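Folteva salt works: notes from the summer open day
August 18, 2024

The Folteva works opens its gates to the public twice a year, in April and again in late summer. The April date falls before the harvest and shows mainly empty pans and repair work. The summer date is the one to choose for anyone who wants to see salt being lifted, and it was the one I attended. Entry was free, with booking by the hour.

The site lies on a flat coastal strip below the village of Kilalari. Sea water is let in through a single sluice at the western end and moves east by gravity through a chain of shallow ponds. There is one pump on the whole circuit, a diesel unit at the third bank, and it is used only when the wind has held the level down on the seaward side. The guide put the working area at 400 hectares, of which the crystallising pans take up a small share. The rest is evaporation surface.

The principle is simple and the control of it is not. Sea water holds several salts, and they drop out at different strengths. Calcium carbonate goes first, then gypsum, then common salt, and last the bitter magnesium salts that nobody wants on food. The operator's job is to hold the brine in each pond until the unwanted part has settled, pass it on, and drain the last pan before the magnesium begins to come down. Readings are taken with a glass hydrometer at 18 fixed points, each marked by a painted post, and written in a book kept in the sluice hut. The page open on the desk had the morning's figures entered in pencil.

We walked the bank from the sluice to the crystallisers, which takes the better part of an hour with stops. The banks are clay faced with stone on the windward side. Several lengths had been relaid this spring, and the new stone was easy to pick out by its colour. Gypsum forms a hard crust on the floors of the middle ponds and is left where it is, as it seals the clay. In one drained pond the crust had lifted into plates. The guide said the pond would be flooded again in autumn and that the plates would bed down.

The colour of the water changes along the route. The first ponds are green, the middle ones close to clear, and the last ones a dull pink caused by organisms that tolerate strong brine. The pink is useful to the works, as darker water takes up more heat. Brine shrimp live in the middle ponds and keep them clear of algae, and flamingos feed on the shrimp. Birds are kept off the crystallisers during harvest by a line of flags.

Harvest at Folteva is done pan by pan. The brine is drained, the salt is left to firm for two days, and a tracked harvester lifts it from a base layer of old salt which is never removed. The base layer keeps the machine off the clay and the clay out of the product. When it becomes uneven it is planed and rolled in winter. The harvester was working at the far side of the pan during our visit, so we saw it only at a distance, with a tractor and trailer running alongside.

From the pan the salt goes to the wash house. It is washed in saturated brine, which removes clay and magnesium without dissolving much of the salt itself, then drained on an inclined screen and stacked outdoors in a long ridge. The ridge forms a skin after the first rain and needs no cover. A ridge of average size holds 1,000 tonnes, and there were two standing. 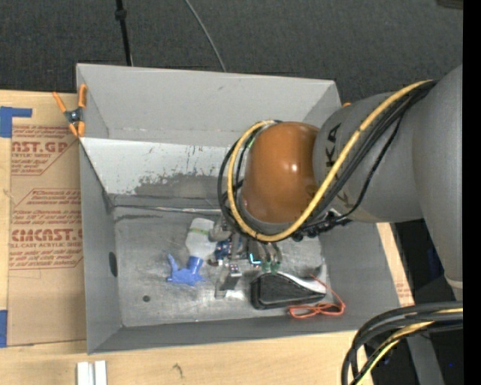
Corrosion governs most decisions on a site of this sort. Mild steel fittings are replaced on a fixed cycle whether or not they have failed. The wash house is framed in timber, with timber pegs at the main joints, and the oldest frame is said to have outlasted three sets of roof bolts. Stainless steel is used for the screen and for the brine pipework, but it pits where salt dries on it, and the screen is hosed down at the end of every shift. Electrical boxes are mounted high on the landward wall. The conveyor to the stacking ground was built by Dantas, a local workshop, which also makes its replacement rollers in plastic.

Grading is done indoors. Coarse salt for water softening and road use is screened once and leaves in bulk. Table grades are dried in a rotary drier, sieved again, and bagged under the Zurkero name. The drier was not running, since the line stops at weekends, and we were able to stand close to it and look along the inside of the drum through an inspection hatch. The lifters are shallow and set at a slight angle. Moisture is checked by weighing a sample before and after heating, on a bench scale beside the bagging line.

A small museum occupies the former weighing office. The earliest document on show is a lease of 1,736 which gives the number in that form, with a comma, and refers to a count of measures of salt due as rent. It is easily misread as a year, and the label takes care to point this out. There are also wooden rakes, a yoke for carrying baskets, and a set of plans showing the pans before the banks were straightened. Lighting in the room is poor and the plans are hung too high to read in detail.

Some practical points. The tour is three hours on foot with no shade until the wash house. Closed shoes are required in the buildings and advisable on the banks. Glare from the pans is strong, and sunglasses are worth carrying even under cloud. Drinking water is sold at the gate only. The bus from Kilalari stops at the main road, from which it is a twenty-minute walk along the works track, and the last one back leaves shortly after the final tour ends. Parking is on rolled gravel beside the office.

Salt can be bought at the gate in small bags, coarse or fine. The coarse is slightly grey and damp to the touch. I bought one bag of each. Booking for the April date opens in the new year, through the office.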